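From: Mi-kyung Ok
To: tactile-teaching list
Date: 11/26/20
Subject: Re: [tactile-teaching] Raised diagrams for the evening electronics class

Hello Ailsa and all,

I taught the Gorness evening class for six terms before Jin-sol Myung took it over, so I can answer most of this. Your message is quoted in pieces so that people who join the thread later can follow.

On Monday Ailsa Sutherland wrote:
> We have been asked to run the beginners' electronics course at Kondeo
> next year with three blind students in a class of 20. The printed
> handouts are mostly circuit drawings. I have swell paper and a heater
> for it, and a small budget, 300 in all. Is swell paper enough, or do
> people still make solid models? How much class time should I allow
> for the drawings?

Swell paper is enough for schematics. I would not spend money on anything else for those. Redraw each one, though, and don't just copy the handout onto the paper. A printed schematic usually has labels sitting right on top of the lines, and under the fingers that turns to gravel. Move every label out to the side, use a one-letter key in braille, and put the key on a separate sheet. Leave a finger's width between parallel wires. If a drawing won't fit on one page after that, split it in two and repeat one part on both pages so the reader can join them up.

Crossing wires need a rule that you keep all year. Mine was a gap in one line for a crossing and a large solid dot for a join. Anqi Wan used a small hump, as in old textbooks, and her students liked it fine. Either will do, but don't mix them in one set of handouts. I did that in my first term and lost most of a lesson to it.

Board layouts are a different matter. Students are going to handle a real board sooner or later, and what they need to learn is height and footprint: which parts stand up, which are open on top, which lie flat. Paper can't give them that. We used molded plates with the parts enlarged and the small stuff left off. 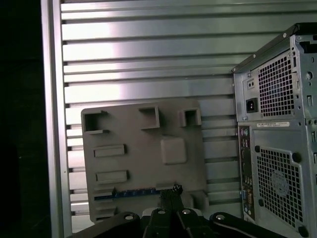

1. Introduce one plate at a time. Give it out before you say anything about it, and leave five minutes of quiet. Students who are told first what is on it tend to hunt for the thing you named and miss the rest.

2. Fix which way is up. Cut a notch or glue a bump in the same corner of every drawing and every model, and say "notch at top right" at the start of each exercise. Half the confusion I saw came from two people discussing the same drawing a quarter turn apart.

3. Use the same words for position that the printed course uses. If the handout says "upper left," don't change it to clock positions for three people in the room. They have to work with lab partners who are reading the print.

4. Go from model to real board in the same session. Use a dead board with the sharp leads trimmed and the capacitors discharged, and check it yourself with your own fingers beforehand.

On class time, allow more than you think. I kept notes for one course that ran to the end of June. A new schematic took the sighted students a few minutes. The students reading by touch took 41 minutes on the first one and were under 20 by the eighth. Send the drawings home a week ahead and most of the gap goes away. Jae-in Ahn, who was in that group, told me afterward that the early packet helped more than anything I did in the room.

> Do you test? And if so, how?

Yes, with the same questions as everyone else. I dropped the "draw this circuit" items for the whole class and replaced them with "build this on the breadboard." Nobody complained, and the marking was quicker. Extra time was half again, agreed with each student at the start.

As to your budget, put most of it into paper. You will spoil more sheets than you expect while you learn the heater setting – ours ran hot on the left side, and the lines there came up fuzzy unless the sheet went through slowly. Buy one box, use it up on trials, then buy the rest.

I have 46 schematics already redrawn, from simple series circuits through to a two-transistor amplifier. They are plain line files and the braille keys are separate, so you can change them. The labels follow the old Wang workbook, which may not match your numbering. I can send them off list if you tell me which chapters you are covering.

If anyone at Amport still has the drawings for the power supply unit, I'd like a copy. Mine were on a drive that failed.

Regards,
Mi-kyung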